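4.2 The open day demonstration

Our third source of evidence is the open day held by Oneo in February, where the Hendex picking system was shown to visitors on a large screen and, for part of the day, on a physical arm behind glass. We attended as ordinary guests. The handout claimed 1,095 completed picks in simulation, 851 of them with thin or irregular objects. It did not say how many attempts had been made, and without that number neither figure tells a reader much. We asked for it at the desk and were promised a follow-up that had not reached us by Jul 28, 2026.

The simulated runs were played one after another with no failures among them. Staff described the selection as typical. We have no grounds for calling that false, but a reel prepared for guests is weak evidence of anything typical, and we have given it little weight in the comparison with Grarel (Section 5). The physical arm ran 14 trials while we watched, all on blocks of one size, and dropped 2. Thin objects were not attempted on it.

Sticks are a hard case for a two-finger gripper. A small error in angle can turn the object as the fingers close, and contact friction in a simulator is easily set to a value that hides this. Figure 3 shows the gripper's fingers on either side of a thin brown stick in the rendered workspace. A still of this kind tells us about the approach and leaves the quality of the hold open. 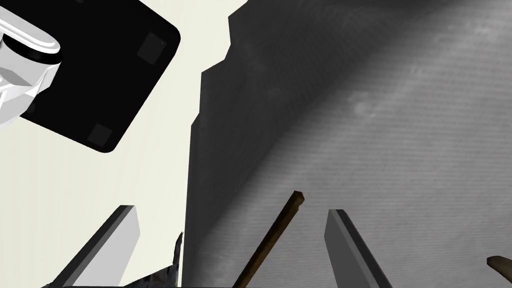
Figure 3. Simulated view along the gripper fingers, with a brown stick in the gap between them.

Khalil Awwad, reading a draft of this section, objected that we were holding a public event to the standard of a benchmark, and that visitors come to get an idea of the work and would be bored by a table of failures. We accept the point about visitors. The same pick totals, however, were later repeated in the product notes, where buyers will read them as results.

Related items
Khasawneh: gripper trials with thin objects
Grarel: notes on simulated contact
Reporting attempts as well as successes in picking studies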